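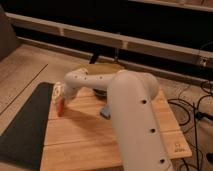
Red block, pale wood, warm light.

How I Re-Oil a Wooden Tabletop

My kitchen table gets everything. Hot mugs, homework, bike parts, one very unfortunate beet salad. When the top starts looking thirsty (you know the look, kind of gray and chalky where everyone puts their elbows) I give it a fresh coat of oil, and I've done it enough now that I can talk you through it without digging out my notes.

First, make sure you have an oiled top and not a varnished one. Put a few drops of water somewhere you don't care about and go make coffee. If the spot goes darker, you're in business. If the water just sits there in beads, it could be varnish or it could be oil that's still doing its job, so try again in the most worn place before you decide anything.

What I use: a 300 ml can of Rirkura table oil, a few sheets of 300 grit paper, a Grostaser pad, mild soap and a pile of old cotton T-shirts. Everything together cost me $89, mostly the oil, and there's plenty left for next time.
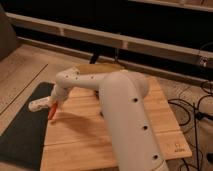

Štefanec, 29 November 2021

Okay, cleaning day! Clear the whole top. I mix a squirt of Clerna soap into warm water, wring the cloth out hard and wipe, then go over it again with plain water. Don't flood it. Then leave it alone overnight. I skipped the overnight part once and got cloudy patches that I had to sand back out, and I grumbled the entire time.

Next comes sanding. You only want to take off the fuzz, so fold your paper in thirds, keep it flat and use about as much pressure as you'd use to wipe up crumbs. Glass rings need a little longer, but work out past the edge of the ring or you'll end up with a shallow dish. Vacuum, wipe with a barely damp cloth, and run your palm over everything. Your hand will find the rough spots before your eyes do.

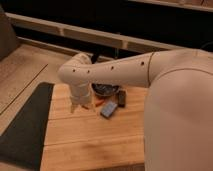
I also like to do the edges at this point, before I get tired and start telling myself they're fine. Wrap the paper around your fingers and go lightly on the corners, where it's really easy to rub right down to bare wood.

Vega Miranda, my neighbor, swears by warming the oil can in a bowl of hot tap water first. I tried it last May and yes, it spread easier, so now I do it too.

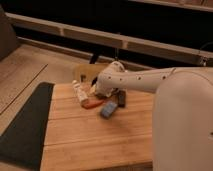
Oil goes on thin. Thinner than that! Pour a puddle the size of a cookie, spread it as far as it'll go, and only then pour another. Always follow the grain, and finish a whole board before you move to the next one so you don't get lap marks. On a top like the one in the photo, with planks running side to side and faint seams between them, I'd start at the back and work toward myself, then check the seams for extra oil with a dry corner of the cloth. Wait fifteen minutes and wipe off everything that hasn't soaked in.

Let it dry until the next day, rub it down with the Grostaser pad, and do a second coat exactly the same way.

Please be careful with the rags. Oily cloth can heat up and catch fire all by itself, so lay each one flat outside to dry or drop them in a bucket of water. Don't ball them up in the trash.

I keep mugs off for three days and go easy on wet stuff for another couple of weeks.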